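Session 4: Setting out the play kitchen
Early Years Practice, handout for the evening group
Tutor: Ulla Toivonen

Welcome back, everyone, and thank you for being so patient about the change of room last time. This week we stay with pretend play, and I'd like us to spend the whole 90 minutes on the play kitchen, which most of us walk past every day without giving it much thought (I certainly did for years!).

Start with what is on the tabletop before the children arrive. A good starting spread has a few things to cook in, a few things to cook with, something to serve on, and food that a child can name or argue over. A frying pan and a spatula, a saucepan, a colander, a plate, a cup, some strawberries, an orange slice, the ketchup. That is plenty for a small group, and you can always bring out more after snack.

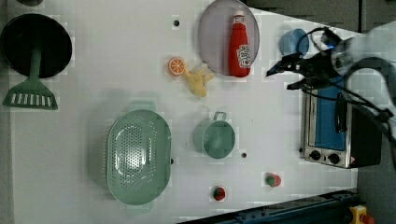
Notice too that the pieces don't need to match, and they don't need to be lined up like a store shelf either. Children read a tidy row as "please don't touch," and then we wonder why they went off to the blocks. Leave a bit of open surface where somebody can chop or pour, and let the toy oven sit where it can be reached from the front.

Words to listen for and gently offer: drain, stir, flip, slice, toast, empty, full, too hot, your turn. Mwangi Sang brought us a lovely list from his own group in May, and I've put a copy in the blue folder.

For next time, please watch one child at the kitchen and write down what they say and what they pick up first. Half a page is fine. If you share a classroom, as Stella and Paavo do, choose different children.

Reading: Minhas packet, section on loose parts and food play.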